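3.2 Material and cleaning of surfaces

The survey was carried out in two office buildings, Koller and Brultavby, where the desks are not assigned to one person. In such offices the same chair, keyboard and mouse pass through several hands in one week, and it is not clear to the staff who should clean them. Earlier work on shared desks looked mostly at noise and at the loss of private space. The question of cleanliness was treated only in passing, although it came up often in our first interviews.

We sent the questionnaire to 200 employees and received 176 complete answers. The first part asked which objects on the desk the person touches before starting work, and which of them he or she wipes. The second part asked for the reasons. A paper version was offered at Brultavby, where part of the staff has no regular access to e-mail during the shift.

For the purposes of the questionnaire we divided the objects into fixed items (table top, lamp switch, drawer handle) and loose items (mouse, keyboard, headset). A wireless mouse was counted as a loose item also when the employee brought it from home, see Figure 2.

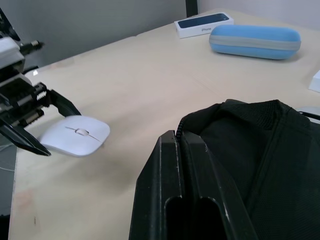

Figure 2. White wireless computer mouse, category "loose items".

The two groups of objects were not judged in the same way. Of all respondents, 70 stated that they wipe at least one loose item every morning. For the table top the habit was much weaker, and several persons wrote that they consider it the duty of the cleaning company. One respondent at Koller wrote: "The table belongs to the house, but the mouse I hold the whole day." We find this remark useful -- it shows that the length of contact matters more to her than the size of the surface.

The interviews were held in June by Nadja Baumgartner, with 6 persons from each building. They were coded by hand, following the scheme of the Sastirstead study, with one change: the code "disgust" was divided into "visible dirt" and "thought of the previous user". The second code was the more frequent one in both buildings. The differences between age groups are treated in Section 3.3.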